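Tablero de tareas Bullimell: una prueba útil antes de hablar de robots domésticos

Llevo desde mayo trabajando con el tablero Bullimell, un panel de piezas encajables con botones, deslizadores, interruptores y cables de conexión. Está pensado para medir qué sabe hacer una pinza con los mandos corrientes de una casa o de un taller. Lo compré porque los vídeos de robots que doblan camisetas no me dicen nada sobre si la misma máquina sabe poner una lavadora.

El montaje es sencillo. El panel va sobre una mesa blanca, con el asa hacia un lado, y cada módulo plantea una tarea distinta. En total he anotado 312 intentos con el brazo Zarnley de dos dedos. No cambié los dedos en toda la prueba.

Los cables son lo más difícil. Hay que coger la clavija por el cuerpo, sacarla recta y meterla en otra toma sin arrastrar los demás. En cuanto se cruzan cuatro, el programa pierde de vista cuál es cuál.
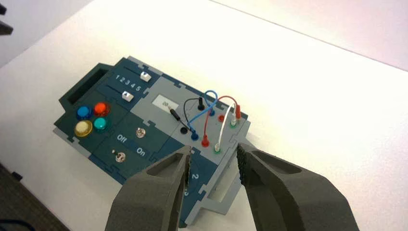
Gisbridge, que tiene el mismo tablero, me escribió que soy demasiado duro con esta parte: en su taller tampoco las personas enchufan a la primera cuando hay un manojo delante, y un robot lento que acierta a la tercera ya le ahorra trabajo en el turno de noche. Puede ser. En mi caso, una clavija a medio meter significa volver a la mesa y repasarlo todo a mano.

Los deslizadores dan mejor resultado. Llevarlos a un número concreto de la escala del 1 al 5 exige algo de precisión, pero el recorrido guía el movimiento y los errores suelen ser de una posición. Se parece bastante a regular un tostador o una campana extractora.

Con los botones apenas hay problemas. Son redondos, abombados y de colores distintos, así que la cámara los separa bien. Los interruptores de palanca son otra historia - pequeños, metálicos y con brillo - y el brazo a veces empuja al lado. Para una máquina de taller con mandos de ese tipo yo no lo dejaría solo todavía.
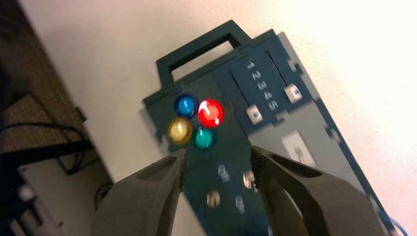
Lo que falta y lo que cuesta

El tablero no incluye nada blando, y media casa es blanda: ropa, bolsas, trapos. Tampoco hay nada que pese. Radu vende un módulo adicional con una puerta, pero no lo he probado. Las instrucciones son escasas y el apartado de calibración me obligó a escribir 2 veces al servicio técnico, que contestó bien y sin prisas.

El panel solo cuesta 200 euros. El brazo es otra cosa: 4,000 en la configuración que uso, sin contar las horas de ajuste. Para un taller que repite siempre la misma operación con botones o deslizadores puede salir a cuenta. Para una cocina, no.

Recomiendo el tablero a quien quiera comprobar por su cuenta lo que promete un fabricante. El brazo lo seguiré usando para pulsar y deslizar, y los cables los sigo cambiando yo.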